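Section 4: Setting up the audio guide for a town history walk

I wrote this part after helping Begoña Herrero get the old streets walk going in Vivdale, so it follows the order we ended up using. Have your players charged overnight before you begin.

1. Switch on the Carnum base unit and wait for the green light. Mine takes a while – go get coffee.

2. Put the first player in the dock and press LOAD. You'll see the number of stops on the little screen. The Vivdale walk has 28, from the tollhouse to the old tannery.

3. Type the code for each stop. Codes start at 100 and the last one you can use is 510. I leave gaps between streets so I can squeeze in another building later (and there's always another building!).

4. Record or copy your commentary. Keep each stop under two minutes. People are standing on a sidewalk, often in the wind, and they want to know who built the place and what burned down.

5. Press SAVE and then lift the player out.

Note: If you change a street name after saving, the printed map won't change with it. Carmela Figueroa and I spent a whole February afternoon finding that out with Sotomayor Lane, which used to be Mill Lane on all our leaflets.

Caution: Don't lift a player while the light is blinking. You'll lose every stop on it and have to go back to step 2.

6. Set the volume to 8 for outdoor stops. Inside the chapel that's far too loud, so drop it before you go in. 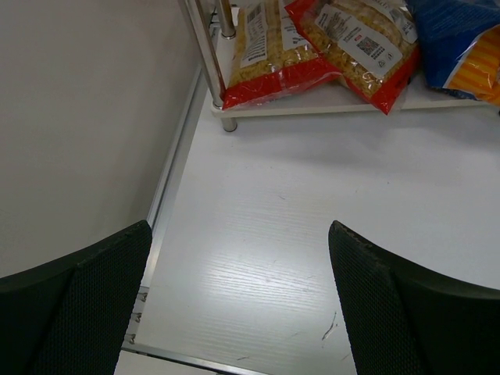
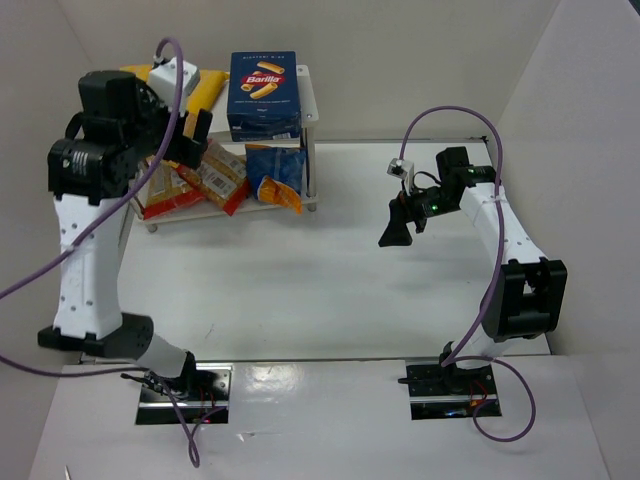 White work surface, two views

7. Walk the whole route once with a player before you hand any out.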